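Subject: Re: [teleop] two-arm table push, grip on sides or front edge?
From: Hằng Ninh

On April 10, the Skasar group wrote:
> We're starting demos for moving light furniture with both arms. Our first
> batch drifts badly, the policy turns the table instead of pushing it
> straight. Operators were told to push on the front edge with closed
> fingers. Does anyone grab the sides? And do you keep a person near the
> table or clear everyone out?

Sides, yes. We gave up on the front edge after 47 demos, same drift you have. One arm always gets there a bit early and the thing swings. Casters make it worse.

What we do now at Femside: open both grippers, bring them in level with each other, one per side, about the middle of the table depth. Stop. Wait for both. Then close. The stop matters, operators hate it and skip it when there tired. We throw those episodes out.

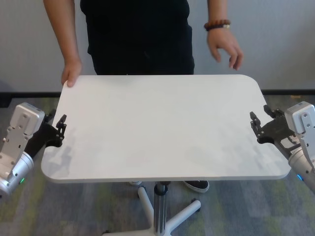 Start pose, grippers open at either side of the tabletop, helper at the back.

Person stays in, for us anyway. One hand on a far corner is plenty, other hand off the table. Tell them not to steer!! Our first helper kept correcting for the operator without noticing and we trained on roughly 13 episodes of that before someone replayed them. Useless for the robot alone, obviously.

Other stuff, quick:

- nothing on the tabletop until the bare table works
- pedestal base is annoying from the head view, legs stick out further than operators expect. Watch the near ones
- same start height every time, check it before you hit record
- if one side slips, end the episode. Dont let them regrip and carry on, we tried keeping those and got a policy that regrips for no reason

Haven't tried it on the Geltent carpet tiles yet, only low pile. Might roll diffrent.

Can send the operator notes if you want, they're messy. Also what rate are you logging the gripper opening at? Ours was too slow and the close looked like a jump.

Hằng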